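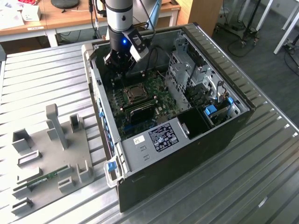
Figure 2. Workcell with the open desktop tower and the fixture tray to its left.

4.2 Memory module handling
Policies were trained on 2,158 demonstrations from the Nolton and Clandham sites.

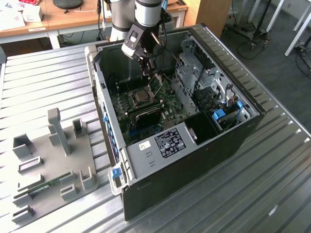

Each trial began from one of 13 arm poses – the tower lay on its side throughout. Force limits followed the Ejigu controller.
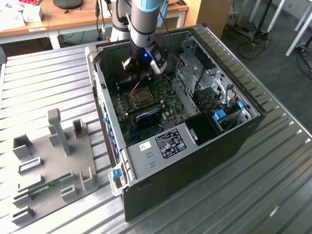

Labelling of grasp failures was done by two raters, and 8 trials were set aside where their judgements differed.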